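Home Organizing for Families, Winter Session
Handout 4: The Toy Box on the Table
Prepared by Imogen Catterall for the Karkside evening class

Welcome back, everybody, and thank you for being so patient with the heating last time. Several of you asked for the toy session to be written out in full, so I have put down more or less everything I said and a few things I forgot to say. Please bring it with you in January along with your own box, however small or embarrassing it may be (mine is an old hatbox with no lid, so you are in good company).

1. Where we left off

In Handout 3 we worked on big toys: the ride-ons, the play kitchen, the dollhouse that takes up half a bedroom. Those are tiring to move but easy to think about. A dollhouse has one place where it can go, and once it's there you can sit down. The small toys are another matter. They come home in party bags and coat pockets and the bottoms of lunch boxes, and before long a family with one child under six can own 400 of them without ever having bought more than a handful on purpose.

I call these the smalls, a word I borrowed from Erzsébet Fülöp, who taught this class before me and whose notes I still use. Her rule was that the smalls should be sorted on a table and never on the floor. I resisted this for years. I like sitting on a rug! But she was right about knees, and she was right about daylight too, so we will be at the tables.

2. Setting up

Choose a table in the main room if you can, close to a window, and put a light-colored cloth on it. A cloth with a grid or a check is especially good, as it gives children lines to set things along, and most children will start doing that without being asked. Keep the sofa free for whoever is resting (there is always somebody resting). Put the toy box at the back of the table with its open top toward you, and take things out in front of it a few at a time.

Please don't tip the whole box out. I know how satisfying the noise is. But a full heap makes a small child want to play with all of it and a grown-up want to go and make coffee, and either way the sorting stops.

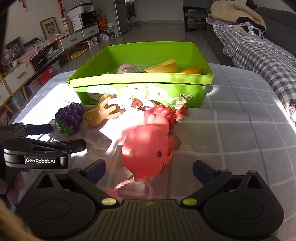

Work from the front of the table toward the box. Whatever is nearest to you gets decided first, and as the space opens up you can bring the next few things forward. Kristaps Rozīte, whom many of you met in the first session, does it with his daughter by letting her pick one thing and then picking one himself, turn and turn about, until the cloth is clear. It takes them the better part of a morning. He says the talking is worth it, and I believe him, though I would allow yourself a shorter version on a school night.

3. Naming before sorting

Before anything goes into a group, have the child say what it is. A grape bunch is simple enough, and so is a pig. A lot of smalls are harder, especially the soft squishy ones, and a child may have a name for them that you have never heard. Write that name down and use it. If the see-through one with its arms in the air is called Uncle, then it goes on the list as Uncle, and when it is missing at bedtime you will know exactly what you are looking for.

Naming also shows you the groups the child already has in mind, and those are often quite different from ours. Grown-ups sort by kind: play food together, animals together, squishies together. Young children may sort by color, by who gave it to them, or by which ones are friends. Any of these will do for a first try. When Eustaquio Mendoza was small, his father Cirilo tells me, everything was either "going on the boat" or "staying home," and the family kept two baskets on that system for years.

4. Four groups to try at home

Play food. Fruit, vegetables, cookies, slices of this and that. These do well together because they get used together. If you have a play kitchen, keep them beside it.

Squishies and stretchy things. Give these a container of their own with a smooth inside. They pick up lint and hair, and they can get sticky when pressed against other soft plastics for a long time. A wash in warm water with a drop of dish soap brings most of them back. Dry them on a towel, well away from the radiator.

Small plastic pieces. Rings, flowers, blocks, pale bits that seem to belong to something. Set these in a shallow dish where you can see them all. Don't throw any of them out on the first day. Put the dish on a shelf until we meet again, and if the rest of the set hasn't turned up by then, you may be brave.

Things that aren't toys. Every box has them. Bottles, lids, bits of wire, a spoon that may or may not be from the kitchen. Check with the child first, for an empty bottle may well be a telescope. Anything with a sharp end comes out straight away.

A word on cords and strings of beads. For children under three, and for any home where a baby visits, keep these up high in a separate bag, and the very small pieces with them.

5. The box itself

We spent a long time on this in class and I am glad we did. You don't need to buy a box. There are lovely ones in the Clellska catalog, and I have passed it around myself, but a plastic box that once had something else in it is every bit as good. An open top is what matters for ages two to six. A child who has to work a stiff lid will leave the toys out, and so would I.

Choose a bright color if there is a choice, so that it can be spotted from across the room and named in an instruction: "in the green box, please" is a whole sentence that a two-year-old can act on. Leave the printed label on, too. Children who can't read yet know their boxes by the pictures.

The box should be big enough for one group and a bit over. When it won't hold any more, take the overflow to the table and sort again. 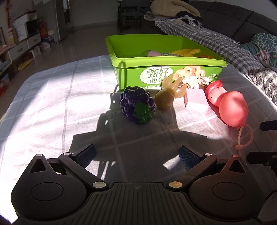 Fig. 2. A row of smalls set out on a checked cloth, cookie box behind.

6. Putting away

Setting the toys in a row before they go back is my favorite part. It gives the child a last good look, and the things at the ends of the row can go in first, working toward the middle. Songs help. So does a little ceremony: in the Huerta playroom, where I helped out one winter, the children said good night to each thing as it went in, which was slow and very sweet.

Stop before anyone is cross. For most four-year-olds that means 18 minutes, and I do set a timer. If the table is only half done, fold the cloth over what is left and come back to it tomorrow.

7. For next time

Sort one box at home, using any grouping you like, and write down the names the child gives to five things in it. Bring the list and the box.

Read the chapter on shelves in your Primness workbook. Skip the part on label makers, as we will do labels by hand with pictures cut from packaging. Start saving packaging now, please, anything with a clear picture on the front.

If you missed this session and would like to catch up, come a little early in January and I will go over the table setup with you. The side door will be open and the kettle will be on.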